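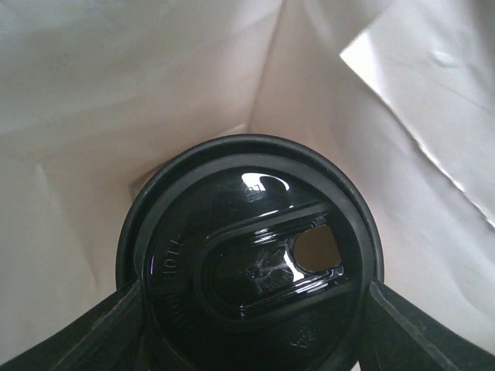
How many examples does one task need before it is worth training on?

For the bagging task we set the floor at 225 accepted episodes. Below that, the policy learns the approach and little else. The number applies to one task with one gripper, and it should not be carried over to other work without a trial.

Collection notes, cup-in-bag task

The Plela group finished its first full round of collection on the cup-in-bag task in June and has been working through a second round since then. This item covers the procedure as it now stands, the changes to the labels, and the rules for accepting or rejecting an episode. Station operators should read the section on rejects even if they skip the rest.

The task has two directions, logged separately. In the load direction, the arm picks up a lidded cup from the counter mat, carries it over an open paper bag, lowers it and lets go. In the unload direction, the cup starts inside the bag and the arm has to reach in, close on it and lift it clear of the opening. Both are driven by an operator through the leader arm. The wrist camera and the joint readings are recorded together, and the overhead camera is recorded as a separate stream that can be dropped at training time.

Unload is the harder of the two. The fingers have to go down past the paper without catching it, and once the wrist is below the opening the overhead view is of little use. Almost everything the policy can work with comes from the wrist camera: white walls on all sides, a black lid low in the view, and a finger at either side of it. The lid is glossy and throws back whatever light is overhead. Early models followed the bright spot on the plastic and closed off center when the lamps were moved. Fongchan Nilsuwan traced this by replaying the same 100 episodes with the highlights masked, and the closing error dropped to the level we see on matte lids.

The fix was made in collection. Lamp position is now changed at the start of every block, using the three marked stands at the Irberg station. Operators do not choose the position. It is read off the block sheet along with the bag size and the cup rotation.

Cup rotation deserves a word. A lid is close to round, and the first operators treated it as if it had no direction. It does have one. The raised HOT! lettering runs down one side of the lids we use and the sip opening is near the other, and for the load direction we want the opening kept level during the carry. Rotation is recorded as the side the sip opening faces when the episode starts, as seen by the wrist camera: left, right, near or far. If it falls between two of these, log the closer one. Please do not write in angles. The parser drops them without a warning, and we lost most of an afternoon's labels that way.

Paper is the other source of variation. A new bag stands with sharp folds and reflects evenly. After several runs the walls soften, the top edge bends inward and the creases no longer line up from one episode to the next. We want both conditions in the set. The current rule is that a bag stays in use until it tears or will not stand on its own, and the bag number goes up by one each time it is replaced. Do not smooth out a bag between episodes. Reset it by lifting it and setting it back on the mark – nothing more.

Grip height

The gripper should close just beneath the lid. Closing on the lid itself can pop it loose, and closing low on the wall squeezes the cup. Operators who came over from the Uso bin-picking work tend to grip low, where a rigid part would be easiest to hold. Thongchai Limsakul has added a short practice block for them, not recorded, with filled cups and a tray underneath. Filled means water at room temperature. No hot liquid is used at any station.

Force limits on the fingers are set in the station profile and should be left alone. If the cup slips at the profile setting, end the episode, mark it as a slip and tell the shift lead. A slip at a correct grip height generally means that the finger pads need cleaning.

What counts as a reject

The raw count for the two rounds together is over 690 episodes, and a good share of those will not be used. Rejects fall into a small number of groups:

Dropped frames. Any gap longer than five frames in the wrist stream. The recorder flags these on its own.

Hand in view. The operator or a helper touches the bag, the cup or the arm between start and stop. Discard, even if the touch did not change the result.

Wrong label. The bag size, lamp position or direction does not match the video. These can be repaired during review and should not be deleted at the station.

Long pause. The arm sits still for more than four seconds. Pauses teach the policy to wait, and it is already inclined to do so at the bag opening.

Failed attempts are not rejects. A drop, a slip or a torn bag is kept and marked with the outcome. The failures are held out of imitation training and go to the success classifier, which is short of them. Several operators have been deleting their own bad runs before upload. Please stop. The review team needs to see the failure rate by block, and a station that reports none gets audited.

A corrected attempt is also kept. If the first close misses and the operator backs off, shifts and closes again without stopping the recording, mark it as a recovery. These are among the most useful episodes in the set. In the Wiriya tests, the model trained with recoveries made a second attempt after a missed close, while the model trained without them lifted empty fingers and carried on to the release point. That comparison was small and should be repeated before anyone quotes it outside the group.

Labels and review

Each episode now gets 2 passes. The first is done at the station, right after the recording stops, and covers direction, outcome and rotation only. The second is done by a reviewer who was not on that shift and who marks the contact frame, the lift frame and the release frame. The contact frame is the first one in which both fingers touch the cup or lid. With a black lid against dark fingers this can be hard to judge, and the reviewer should check the finger position trace before settling on a frame. If the trace and the video disagree by more than three frames, leave the field blank and flag it.

Reviewers have asked whether the liquid level should be labeled. It should not. It can sometimes be guessed at through the sip opening, but the guess is poor and the fill state is already on the block sheet.

Storage paths have not changed. Upload at the end of each block, not at the end of the shift – the transfer from the Irberg station is slow and a full shift will not finish overnight.

Next blocks

The next blocks add brown bags, a lid without a raised rim and a second cup placed in the bag before the episode starts. The second cup is there for load only at first. Unload with two cups needs a way to tell the operator which one to take, and the current block sheet has no field for it. A revised sheet is being drafted and will be sent to station leads before the blocks open. Until it arrives, continue with single-cup unload on the existing sheet.

Corrections to these notes go to Thongchai Limsakul. Questions about labels go to Fongchan Nilsuwan.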